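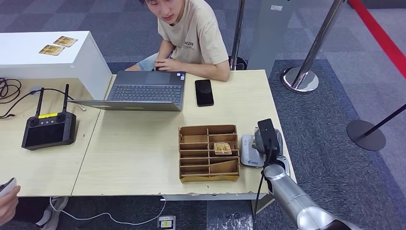 A laptop, a phone and a handheld controller on one of the tables at the Nordin workshop.

**Nordin workshop adds evening sessions for radio control builders**

14 February 2019

The Nordin workshop on Dastasov Street is to open on two extra evenings a week from next month, after a winter in which its tables have been full on most nights. The new sessions are meant for people building and setting up radio-controlled models, who until now have had to share the room with the sewing and electronics groups.

The workshop has 324 members, of whom 69 signed up for the radio control group in the past year. The main room seats 18. On busy evenings late arrivals have been working on their laps in the corridor, and a waiting list was brought in before Christmas.

Under the new timetable the room will be kept for radio control on Tuesday and Thursday evenings, from half past six until ten. The electronics group keeps its Monday slot and the sewing group moves to Wednesday. Saturday mornings stay open to all members, whatever they are working on.

Much of what goes on at the tables is quiet work. Members bring a laptop and their own controller, and spend the evening changing settings, naming their models and checking that each stick and switch does what it should. A session can pass without anything leaving the ground. Flying and driving are done elsewhere, mostly on the playing field behind the old Usow works, where the group has permission to meet on Sunday mornings until the end of August.

The tables themselves have been a sore point. They are pushed together to make longer runs, and members have complained of small screws and connectors dropping through the gaps. Felt strips were tried last year and came off within weeks. The workshop now plans to clamp the tops together from underneath, and hopes to have this done before the first of the new sessions.

Power is the other problem. The room has too few sockets along the window side, and leads run across the tables to reach the ones on the opposite wall. An electrician has looked at the room and quoted for a row of sockets under the window — the work should take a day, and the workshop will close while it is carried out. The date will be put up on the door and sent to members by email.

Members are asked to label their controllers and cables with a name and telephone number. Several leads of the same type were left behind in January and have not been claimed. They are in the box beside the sink and will go into the shared drawer at the end of the month.

Batteries may be brought to the sessions but must not be left charging in the room after closing time. Charging is allowed only on the tiled shelf by the back door, and the owner must stay in the building. The rule has been in place for some time but has not always been kept, and the workshop says that from now on anyone who leaves a battery on charge overnight will be asked to miss the next session.

The extra evenings are included in the ordinary membership fee, which does not change. Non-members can come to two sessions free of charge before deciding whether to join. Under-16s are welcome with an adult. Anyone without a laptop can borrow one of the workshop's two, which should be booked by noon on the day.

Part of the cost of the sockets will be met by Muveo, the model shop on the corner of the market square, which has also offered members a discount on spare parts on production of a membership card. The rest will come from the workshop's repair fund.

A beginners' evening is planned for the second week of the new timetable. It will cover pairing a controller with a receiver, setting the range of the sticks and saving a model's settings to a computer. Places are limited and should be reserved at the workshop desk or by telephone during opening hours. Those who already have a controller should bring it, together with the lead that connects it to a computer — the workshop has only a few spares, and they do not fit every make.

Parking in the yard is not possible on Thursdays, when it is used for deliveries. The side entrance will be open during all evening sessions and the main door will be locked from eight.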